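11/10/2018

Read the Grevovum quarterly letter over breakfast and then read it again, because for once somebody put wages and rents on the same page! I have been wanting that chart for years. Pay for the bottom half creeps along, rent runs off ahead of it, and the gap is where all the credit card debt lives.
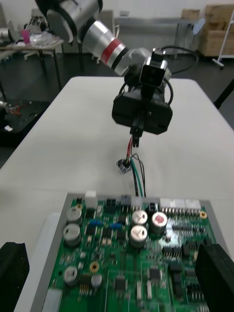

Wires held over the green board.

Spent the rest of the morning on my savings notes. Hafstein has moved its short bond fund up again and I'm finally getting paid something for waiting – what a feeling after all those years of nothing. Put 32 percent there, left the stocks alone. I still think prices are silly, but I've thought so for 4 years and been early every single time. 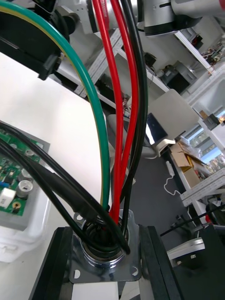 Cables going down through the metal ring.

Walked to Mara at lunch (soup, good bread) and wrote 2 pages on central banks on the back of a Stunero statement. My argument is getting better! Cheap money lifts whatever people already own, so it matters a lot who owned things at the start. I want to work that up into a proper essay before the end of November.

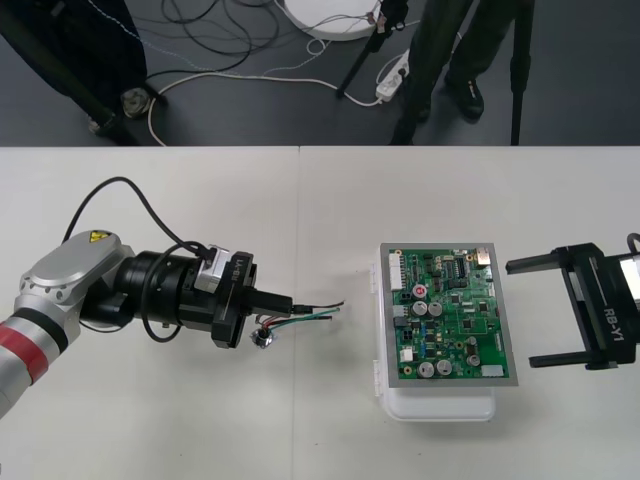

Robot arm at the white table, RB-Y1 on the gripper.

Still to look up: household debt tables, the old mortgage rates, and whether page 7 of the letter counts bonuses as wages. Bed late again, and I don't mind a bit.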